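Protokoll der Mieterversammlung, Wohnanlage Illura
Dezember, 19:00 Uhr, Gemeinschaftsraum im Erdgeschoss

TOP 1 Waschküche
Die Verwaltung schlägt vor, beide Waschmaschinen durch Geräte von Sirnex mit Bezahlung per App zu ersetzen. Kosten laut Angebot: 4000 Euro, umzulegen auf 56 Parteien. Mehrere Anwesende bezweifeln den Bedarf, die alten Maschinen liefen ja. Die behauptete Stromersparnis von 15 Prozent stammt aus dem Prospekt des Anbieters, eine Messung liegt nicht vor. Auf Nachfrage konnte die Verwaltung auch nicht sagen, was nach Ablauf der Gewährleistung gilt. Ein Gegenangebot von Vedari wird angefordert. Beschluss vertagt.

TOP 2 Trockenraum
Der angekündigte neue Lüfter fehlt weiterhin, zugesagt war er für den Sommer. Die Verwaltung nennt jetzt das Frühjahr. Wird so zu Protokoll genommen, geglaubt wird es nicht von allen.

TOP 3 Tauschregal
Das Regal für Kleidung und Bettwäsche bleibt probeweise stehen. Einwand: Bisher landet dort rund die Hälfte als Gerümpel. Abgegeben wird künftig nur Gewaschenes und Zusammengelegtes, lose Haufen werden entsorgt.
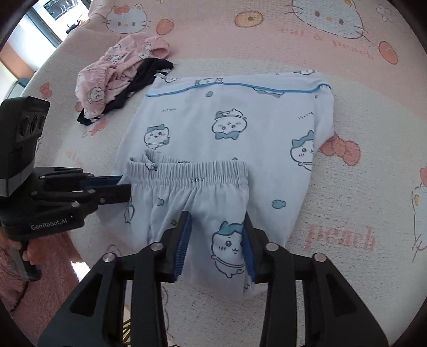
Zu TOP 3: Hellblaues Pyjamaoberteil, zusammengelegt, auf Bettlaken mit Katzenmotiv.

TOP 4 Verschiedenes
Schlüsselpfand für den Fahrradkeller: Erhöhung auf 50 Euro mehrheitlich abgelehnt. Eine Begründung für den Betrag wurde nicht vorgelegt.

Ende: 20:40 Uhr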